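Mitsuko Hoshino has spent three years writing the handling rules at Tralico, a company that collects household data for training robots. The current version is dated 05/01/2020 and runs to 32 pages. She would like it to be shorter.

"Most of it came out of mistakes," she says. "We had 382 recordings from one month and threw out 97. The grip was fine. People had started closing the fingers before they reached the object."

The first rule is now that every take begins with the fingers open and ends the same way.

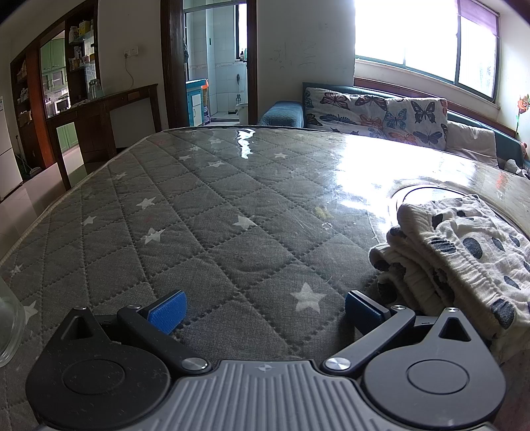

Surfaces take up four pages of the rules. Hoshino did not want operators clearing a home until it looked like a lab bench, so covers stay on. A quilted cloth under a clear, shiny layer is allowed, even with window glare across one side, but the glare has to be noted on the sheet. "If you strip the table, you've written a standard for tables that don't exist," she says.

Privacy came later, after a complaint in August. Operators now ask about each room before starting – bathrooms included – and the resident can say no to any of them.

Does everyone follow it? "No. We check one take in ten. Chutima Chuensuk does the checking, and she sends a lot back."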